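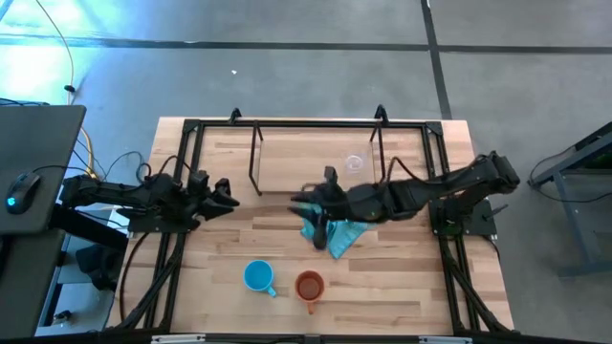 EATING OUT: Supper at Dobos, finally

Quick one this time, I'm behind on everything and the newsletter goes out tonight.

So. Dobos. The one on Noltby Road, number 1736, where the tile shop used to be. A few of you have written in asking if it's any good and I kept saying I'd go. Went. With my sister and her husband and my two kids, plus my sister's mother-in-law who was visiting and doesn't like garlic. Keep that in mind for later.

Parking first because it's always the first thing people ask me. There's a lot behind the building but you have to come in from the alley side, the front entrance to it is chained. We went round the block twice. No sign for it that I could see. Free after 6.

They don't take reservations for under 8 people. We got there a little after seven and waited by the door with everybody else, next to the coat hooks, getting bumped every time somebody came in. Thirty-five minutes. They do write your name down and they do call it in order, I watched. But there's no bench. If you've got someone who can't stand that long, go early or call ahead and ask nicely, my sister says they let her mother-in-law have a chair near the register and she was very happy there, better view of the kitchen than any of us got.

Inside it's loud. Hard floor, low ceiling, one big room. Kids loved it. I had to repeat myself most of the night. The tables in the back corner are quieter, ask for those.

OK the food.

Started with the cabbage rolls. Small ones, lots of dill, sour cream on the side in its own bowl so you can put on as much as you want. Gone in a minute. Ordered a second plate. The pickled peppers are hot, they don't warn you, my son found out. Bread comes warm with a soft butter that has paprika in it and they brought us more without being asked, which I always notice.

Chicken paprikash was the best thing on the table for me. Dumplings a bit heavy but the sauce is so good I didn't care. My brother-in-law got the pork chop and it was huge and a little dry at one end. He ate all of it, so. My sister had the mushroom stew, which is the only real vegetarian main on the menu unless you count the noodles with cottage cheese. I tried it. Needed salt. She thought it was fine.

Now the garlic. We told the waitress at the start, no garlic on the one plate, she wrote it down, very sweet about it. Plate came out and you could smell it from across the table. Took it back, came again in ten minutes, and by then the rest of us were almost done eating. They took it off the bill without any argument and the girl apologized twice. These things happen on a busy night. But if it's an allergy and not just a dislike I'd want to speak to the kitchen myself.

Dessert. You'd think with that name the layer cake would be the thing to get and it's alright, the caramel on top is properly crunchy. Get the poppy seed strudel though. Warm, not too sweet, comes with plum jam. We had one between 3 of us and it was not enough.

Drinks are the usual sodas and a few beers, and a sour cherry thing called Zalero that my kids want me to buy for home now. Couldn't find it at the grocery store. If anyone knows where it's sold let me know. Coffee is strong, small cups, one refill.

Prices. Mains mostly between sixteen and twenty-four dollars. Kids plates are nine and they're big, my daughter took half of hers home. It's not a cheap night for six of us but nobody left hungry and I had lunch out of it the next day too. They take cards. Tip is not added, even for us, and I checked the receipt becuase the last place did it without saying.

Would I go back? Yes. Earlier in the evening, and without a crowd. I think it's probably a very nice place for two people at five thirty. My sister says she still likes Stosine better for the soup, and I can't argue about the soup, but Stosine closes at eight and the heat in there last summer was terrible. Different kind of place anyhow.

A few bits people always ask me:

Highchairs, yes, saw a couple stacked by the restrooms.
Step at the front door, one, not high. The back door from the lot is flat, but they keep it locked until somebody knocks, so knock.
Takeout, yes, phone only. The number ends in 3321, the whole thing is painted on the window and I forgot to write down the rest. 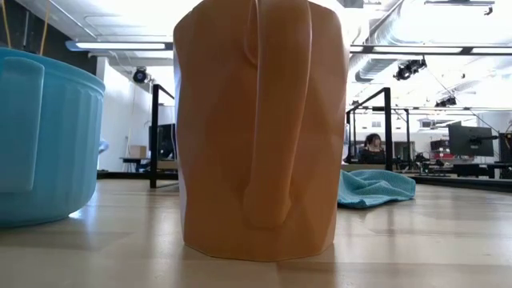
They told me there's going to be a lunch menu starting in September, soup and a half sandwich type of thing, and maybe some tables outside if the city says yes. I'll go try it when it opens and report back.

Also thank you to everyone who wrote about the pancake place last time. I know, I know, I got the hours wrong. It opens at seven not eight. Sorry to whoever slept in on my account.

Next time I want to do somewhere with decent fish. Send me you suggestions, but please nothing more than half an hour's drive, my car is making that noise again.

Defne Ekinci
June 7, 2025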